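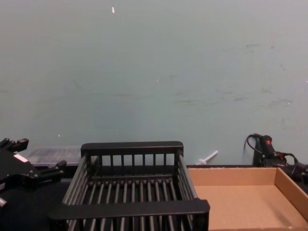

The two-arm sorting bench, with the wire basket and cardboard tray between the grippers.

Two-Arm Sorting Bench – demo bookings open

I've run this bench for visitors at Hivaven since last summer, and I still like it best of everything on our floor. Two black arms share one tabletop, and you get to give them something to do. Bring small stuff from your own line if you can! Spoons, clips, bottle caps, whatever you're tired of sorting by hand (we keep a drawer of odds and ends too, so don't worry if you forget).

A visit goes like this. I show you how to guide the arms through a pick, then you take over and I mostly stay out of the way. People usually start by moving things from the basket to the tray and then want to get fancy – passing a part from one gripper to the other is the one everybody asks for. It takes a bit of practice, so leave yourself time.

Jouko Hakala came over from Skollenora at the last open day with a box of plastic lids and stayed until we turned the lights off. He went home with a page of notes and a quote for two benches.

What you get with the bench
Both arms with grippers, cables and controller
Setup at your site and a day of training
Spare finger pads, one set per arm

Heaviest part per arm: 400 g
Demo session: $175 for up to four people, taken off the price if you order
Extra training day: $300

The next open day is 2026-06-15, and it's free, just sign up at the front desk or through the booking form. Ask for Onni Hämäläinen if you want to talk about leasing. Parking is behind the Waltton building.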